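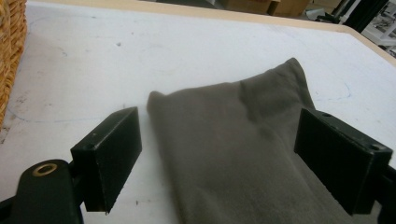

Papers > Handling of soft goods > Failure reports

Filed under: Grippers and grasping, Negative results

5. What went wrong at Jukholm

5.1 The fault as it was reported

The garment cell at Jukholm stopped being trusted in March, and it was switched off in July. Between those two points the folding program, called Hatach by the group that built it, was run through 396 logged trials. The controller recorded nearly all of them as good. When the side video was watched in full, 153 of those trials turned out to contain at least one empty grasp: the fingers closed, the controller wrote "held", the arm lifted and moved, and the cloth stayed on the table. In most of these the arm then went through the rest of the fold with nothing in its fingers and reported the garment finished.

We call this a false hold. The term is ours. The earlier project notes call it "slip", and we think that word did a good deal of harm. Slip means that the cloth was held and then got away. In the trials we watched, we could seldom see any moment at which the cloth was held at all. Calling it slip pointed everyone at the pads, and the pads are where the money and the time went.

A further 8 trials ended in a hard stop. In these the fingers came down too low, pressed on the table and tripped the force limit. They were logged as "operator stop", a label that says nothing about the cause. Rosine Lebrun, who ran the cell through the spring, had marked them by hand in her own notebook as table strikes, and we would not have found them otherwise. We treat them as a safety matter in Section 5.5.

5.2 How the controller decides that it is holding something

The decision rests on one number. As the fingers close, the controller watches the gap between them. If the gap stops shrinking before it reaches zero, and the motor current has gone up, the controller takes it that something is between the pads. For a box or a bottle this is a fair guess. For a single layer of jersey it is a poor one. The cloth is so thin that the gap at a true hold and the gap at an empty close lie within the play of the finger joints.

The project report gives a threshold for the gap and says that it was "tuned on garments". We asked for the tuning data and were sent a table with no record of which garments were used, how many layers were between the pads, or whether anyone checked the result by eye. Our own view is that the threshold was set on folded stacks, where there are several layers to grip, and then used on everything. We can't prove this. It does fit the pattern of the failures, which cluster in the first fold of each garment and become rare by the last.

5.3 The demonstrations

Hatach was trained on more than 200 demonstrations made with a hand-held gripper, its two pads carried on black finger mounts of the same pattern as those on the arm. A person works the tool, a camera on it records the view, and the finger gap is read out along the way. The appeal is easy to see: no arm is tied up, and a patient person can record a large set in a short time. The report leans on this heavily. It says that the hand-held data "transfers directly" to the arm.

We doubt the word "directly". A person who misses a grasp feels it at once and tries again, or tips the wrist a little and scoops. These small repairs appear in the recordings as ordinary motion. Nothing in the data marks them as a response to a miss, and a program that copies the motion has no way of knowing what set it off. We watched a good part of the set and found such repairs in many of the recordings, often so quick that we had to step through them one still at a time. The report does not mention them.

There is also the matter of what the camera can see. It rides on the tool and looks out past the fingers, so the pads hide the very piece of cloth that is about to be gripped. A person at the table can lean over and look from the side. The program has only the one view.

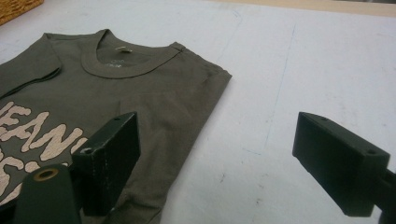

The supplier's account of the fault deserves a fair hearing before we set it aside. Wróbel, who made the pads, held that the fingers had been used well past their service life and that scuffed faces could not be expected to grip a smooth knit. Wear of that kind is easy to find. In Figure 4 the left finger has scuffed edges and a few pale marks on its front face, and anyone who goes looking for a worn part will be pleased with it. The same view holds several other suspects, all of which went unmentioned. There is a large cracked print across the chest of the shirt, which the finger partly covers. There is a ribbed collar, and a small metal pin or clip at the back of the neckline, bright enough to draw the eye. A faint bluish line wanders down the white work surface. Any of these could be blamed for a bad grasp, and we could write a persuasive paragraph for each. A photograph of a worn part shows that the part is worn. It doesn't connect the wear to the fault, and the supplier's letter offered nothing beyond photographs.

Figure 4. Hand-held gripper with its fingers apart, over a folded olive T-shirt on the work table.

5.4 Testing the explanations we were given

New pads. A fresh pair was fitted in April. The false holds went on. The project report says that the rate "improved markedly" after the change, but the garments were changed in the same week, from light shirts to heavier ones, and the two effects can't be pulled apart. When we put the light shirts back with the new pads still on, the false holds came back with them. We don't claim that pad wear has no effect. We claim that it has not been shown to have one here, and that a cell owner who buys pads on the strength of the report is paying for a guess.

Marks on the table. Gevasance, whose vision software finds the table plane and the edge of the garment, suggested that smudges and pen lines on the white surface were being read as cloth edges, so that the fingers closed beside the garment. It is a sensible idea and we hoped it was right, as a cleaning rag is cheap. We compared the edge found by the software with the edge seen in the side video. In the false holds the two agreed well. The fingers were over cloth; they were simply too high, or they closed on a fold that flattened under them. The marks may be causing trouble somewhere else in the system, but they don't explain this.

Color and print. One reviewer of the earlier report proposed that dull, low-contrast cloth was the cause. We have little to say for or against. The garments in the logs are described by size and weight and never by color, so the claim can't be tested on the existing record. We mention it only because it has already been repeated in two later documents as if it were settled.

Finger height. Here the evidence is better, though still thinner than we would like. The height at which the fingers close is taken from the table plane, plus a fixed allowance for the cloth. We lowered the allowance in small steps on one shirt. The false holds became fewer, and then the fingers began to touch the table. There was no setting in between at which both problems went away. We take this to mean that the height error from one grasp to the next is larger than the thickness of the cloth, and that no single allowance will do. A single shirt is a weak base for that, and someone should repeat it with others.

5.5 Table strikes

It would be wrong to treat the hard stops as a lesser form of the same fault. A false hold wastes a cycle. A table strike puts the full closing and downward force of the arm into a rigid surface, at a station where a person reaches in to lay out the next garment. The force limit worked each time, and we found no report of an injury. That is some comfort, but the limit was never meant to be the ordinary way of finding the table, and after each stop the cell was restarted from the panel with no check of the finger mounts.

What troubles us more is the remedy. In May the force limit was raised "to reduce nuisance stops". The change is recorded in a single line, with no name beside it and no note of the old value. Raising a safety limit to improve uptime, on a machine whose height sensing was already in doubt, is hard to defend. We have asked that the value be put back before the cell is powered again, and at the time of writing we have had no answer.

5.6 What can and can't be said

The false holds are real and they are common. The controller's own record hides them, and any success figure drawn from that record should be thrown out, including those in the original Hatach report. We believe that the gap test is unfit for single layers and that errors in finger height do most of the remaining damage. The first of these we would defend. The second rests on one shirt and a few afternoons, and we would not be greatly surprised to see it overturned by someone with a proper height sensor on the wrist.

The logs, without the video, can be had on request. Access to the side video is still being discussed with the site.

Contact the authors | Copyright the authors, all rights reserved | Back to top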